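Taking kids to the Skovine open day, is the robot demo worth the wait?

Posted in Days Out, 5th December

Has anyone been to one of the robot open days at Skovine? I'm thinking of taking my two (they're 4 and 27, ha — the older one is my brother, who is worse than the little one). A coworker said the line for the kitchen demo gets long and you can't see much from the back. Do I need to book, and can the kids get close enough to see it do anything?

paewai_mom

We went in July and loved it!! Booking is free but you do need a slot for the kitchen one, they had 300 people through the door the day we went and the walk-ups were still standing there when we left. Ask for the first group of the day if you can get it. The demo is a little countertop with an arm hanging over it, and they let small groups come right up to the post at the corner, so my daughter had a great view of the potato. 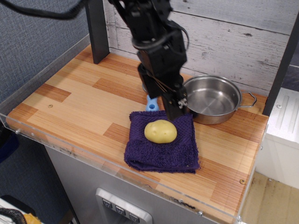

Gripper over the towel, pot on the right, potato waiting.

It's slow, I'll warn you. My daughter wanted it to go faster and told the operator so (he was very nice about it). But he talked the whole way through and took every question, even the one about whether it likes potatoes. Plan on 5 minutes per group, then you get moved along to the Birkari stand, where there are stickers.

Troresport_fan

never been but parking over there is awful, take the bus

Keith Inskip

Agree with the first reply about getting a slot. One thing to add — the talk is pitched at grown-ups in the afternoon, and it's a lot of motor chat. Mornings are better for a four-year-old. Your brother might like the afternoon one, so maybe split up and meet at the coffee cart by the side door.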